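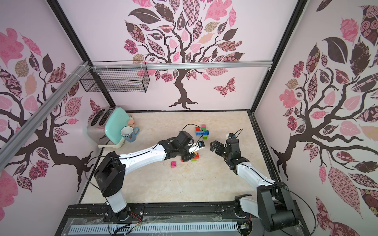
Ginevra Longo wrote under my last post that a toaster should live in a cupboard and come out only when there is bread to put in it, and that anyone who leaves one out is giving up good space to crumbs. She also thinks pink walls make toast look grey. I have no answer on the second point, because I have never noticed what colour my toast looks as long as it is not black. On the first I disagree, and I said I would write it up properly.

I tried the cupboard method for most of a winter in the flat at Skastville. The cupboard was at knee height, next to the oven. Every morning the toaster came out, the cord came out after it with a saucepan lid caught in the loop, and every morning it had to cool before it could go back. So it sat out for half the morning anyway. On days I was running late it sat out until dinner. A toaster that is officially in the cupboard has no place of its own on the bench, and so it gets shoved in front of whatever else is there. When I moved, I decided the toaster would be given a corner and left in it.

It has the back left corner. The body is brushed stainless steel with a mint-green panel on the side, and it sits on a cream base. Two slots. I looked at the four-slot kind and could not think of a morning when I had wanted four pieces of toast at the same moment. If people are staying, they can have theirs in turns, and in my experience guests do not get up at the same time anyway.

The green was an accident. I had wanted plain steel, the shop had this one, and I did not want to drive back to Sestville for the sake of a side panel. I have come round to it. Against pink it looks a bit like an old milk bar, and I don't mind that. My sister thinks I should have gone for cream all over. She is probably right about what would match, but matching was never very high on the list.

The mug goes in front of the green panel and the little jar goes just behind the mug. The mug is white with a small floral design and a blue handle. It is not part of a set. I had the rest of the set at one time and they went the usual way, one in the sink, one on the back step, one left behind at a job. The survivor gets used every day. I keep it the right way up, which is another thing I have been told off for. My aunt stores every cup upside down against dust. A mug that is used at half past six each morning does not have time to collect much.

The jar is a pinkish beige with a round lid, and it is where the sugar lives. It is small, so it needs filling more often than a proper canister would. I used to have a proper canister. Sugar went hard at the bottom of it and I would chip at the lump with a knife handle, and in the end I was only ever using the top few centimetres. Now the big bag stays sealed in the pantry and the jar gets topped up from it. I put a teaspoon in the jar for a while but the lid would not sit down over it, so the teaspoon went back in the drawer.

Now the walls. Several people asked about them after I mentioned them in February, and a couple of people clearly thought I had lost my mind.

They are pink, with big trees on them. The one on the back wall has a dark brown trunk that twists on the way up and spreads into roots near the bottom. The leaves are pink, mauve, maroon and tan, and a lot of them are filled in with other patterns – florals, checks, paisley – as though someone had cut them out of a bag of dress fabric. There is a butterfly down to the right of that tree, in pink and maroon. The trees on the left and the right are not copies of it. The left one is mostly branches, with the leaves dotted about. The right one has much bigger leaves and some of them have a rose print, and those are the ones people either love or can't stand.

I got the design from Uvon, who were clearing out a back room of older patterns. The man at the counter unrolled a sample and let me stand there looking at it without saying anything, and I think that is the correct way to sell it. I had gone in for something with a thin stripe. The stripe would have been sensible and I would have forgotten it was there inside a fortnight.

What I had to settle first was whether to get the walls done at all, or spend the money on built-in storage. I had a quote for storage. It came to $2,550 for a run of cupboards with an appliance garage at one end, which is a cupboard with a roller door that you hide your toaster behind. I thought about that for a good while. I had already lived with a hidden toaster and not liked it, and I was being asked to pay a fair bit of money to do it again with a nicer door. I said no to the cupboards. The walls cost a good deal less and I look at them every day.

A few practical notes for anyone thinking of doing the same thing.

Work out where the things will stand before you decide where the pattern goes. A trunk is the part your eye goes to, and if you park a tall appliance in front of it you have paid for a tree and hidden it. Mine are kept to the low corner, off to the left of the main trunk. I did this with a cardboard box and a shoe standing in for the toaster and the mug, and shifted them around for an evening until I was sick of it.

Keep the surface underneath plain. Mine is a pale beige marble pattern, very quiet. I had a sample of something speckled for a week and it fought with the leaves. The pale one does show crumbs. I consider this useful, as I would like to know where the crumbs are, but if you are the type who is bothered by a crumb at all, go darker.

Think about steam. A toaster gives off heat but hardly any steam, so it is not too bad as a neighbour for a decorated wall, provided you leave a gap. A kettle is another matter. I keep the kettle well away, and that does mean a short walk with the mug. Read the instructions for your own toaster about how much clearance it wants, too, as they are not all the same.

Wipe patterned walls with a cloth that has been properly wrung out. I was told this at Uvon and then went home and used a sopping one near the left-hand tree. No lasting harm, but I stood there with a tea towel patting at the leaves for a quarter of an hour.

The wire basket is the part I have not sorted out. It is black mesh, a rectangular grid, and it hangs from the silver rail along the back wall near the left corner. The plan was bread. The trouble with bread in an open basket is that it goes stale by the second day, and the loaf I buy from Cardoso is long and would hang out over the side like a foot out of bed. Then the plan was fruit. Bananas above a toaster seemed a poor idea the more I thought about it. Tea towels would be the same poor idea with a fire risk added. So it is empty, and I have been surprised by how little that worries me. Every other container I own filled up within an hour of coming into the house. For now I am leaving it alone until something turns up that obviously belongs there. Napkins, possibly, if I shift it further along the rail.

The other unfinished business is the crumb tray. I said in an earlier post that I emptied mine weekly, and I should correct that. I meant to. What happens is that I smell something, remember the tray, and do it then. Unplug it, let it cool right down, slide the tray out over the sink, tap it, wipe it, put it back. The whole job is shorter than this paragraph. Please don't turn the toaster upside down and shake it. I did that with the last one and it was never level again after, so that one side of every slice came out pale.

As to whether the corner works, mornings have got easier and that was all I was after. Bread goes in, kettle goes on, the mug is where it was yesterday. I don't open a cupboard until I want the butter knife, and that's a drawer. My old routine at Skastville had a lot of bending in it.

Ginevra has since written again to say she would put up with the toaster if I would at least put a cover on it. I had a cover once. It was quilted, it had hens on it, and I had to find somewhere to put it each time I wanted toast. If anybody would like the pattern I still have it in a folder somewhere, and I'm happy to scan it.

Next time I'll do the pantry shelves, which are in a bad way. If you have ideas for the basket, leave them below. No bananas please.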